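Rutherford Community Choir - minutes of the autumn general meeting
November 7, 2025, in the Janeck Room

A full room and lots of new faces, which was lovely to see! Minutes of the May meeting were agreed with one spelling fixed.
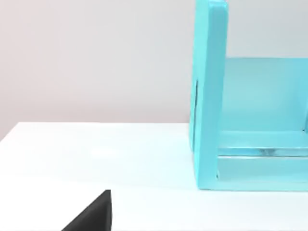
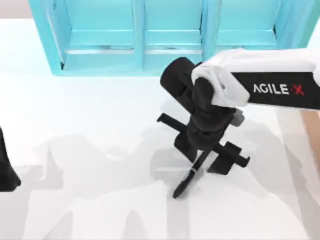
Merle Tautahi

1. Music library
We now own 1,453 copies of printed music. The Pimport folk songs are sorted at last and sound wonderful already. Altos still have 18 copies of the old carol book between them - please bring them back before the concert.

2. Winter concert
The Vuteo Hall is booked and it seats 300. The running order is settled apart from the second half opener. After a very cheerful discussion (and some singing) we agreed on the lullaby, with the basses humming the first verse. Tenors asked for an extra rehearsal and got one!

3. Money
Last concert's raffle brought in about £400. Agreed to spend it on piano tuning first and put the rest towards new folders. Subs stay as they are.

4. Spring tour
Janeck or the coast? Strong feelings on both sides. The coast won on a show of hands, and there was a real cheer. Merle to ask for coach prices and find out whether the chapel there has a piano.

5. Any other business
Tea break to be five minutes longer. Black folders for the concert, please, no ring binders. A huge thank you to the sopranos for the cakes - the ginger one went before the meeting opened.

Next meeting in the new year, same room.

Shares: 6 | Comments: 2
This site uses cookies. Accept | Manage settings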